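The pitch for the robotics elective at Clostdale is that students leave it ready for work. I have heard this about coding clubs, 3D printers and a shed full of drones, so I went along with low expectations and a notebook.

The project is called Gerkura. Eight students, one industrial arm, and a bin of toys it has to pick up without being told where they are. Hiwot Wako, who teaches it, asked me not to use the word "intelligent". I was happy to agree. 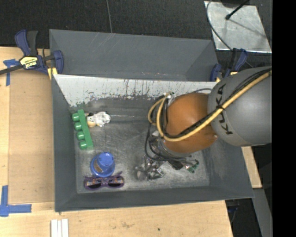 The bin at Clostdale: toy block, stuffed toy, purple sunglasses. 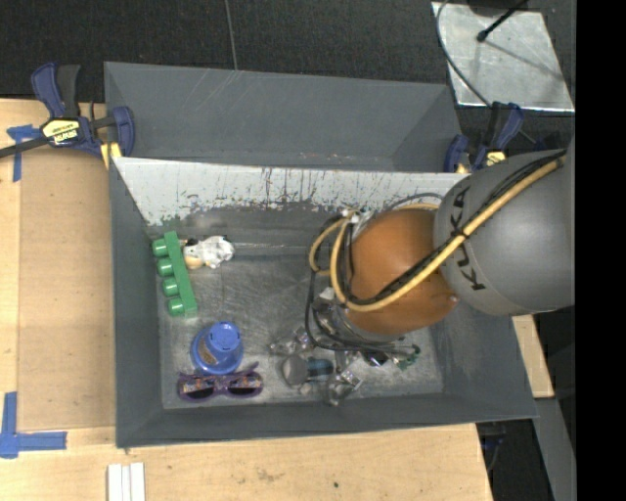
The students log every attempt, and the log has over 2000 entries. Khoa Từ, in his second year, showed me a page of it. Most of the lines said "missed" or "dropped". He reckons soft toys are the worst - the fingers close and the thing just squashes away.

Is that an education? Idosport, the local firm that chips in for parts, says so in its brochure, though it couldn't tell me how many past students it had hired. Wako guessed 2.

What I saw was a lot of waiting. Yareli Solís spent most of my visit arguing with Danang Sopacua over whether a grasp that lasts a second should count. She wanted seven seconds, he thought that was cruel. They were still at it when I left, and I'll admit it was the best argument I'd heard in a classroom for years. I'm less sure it needed a robot.

The elective comes up for renewal in July.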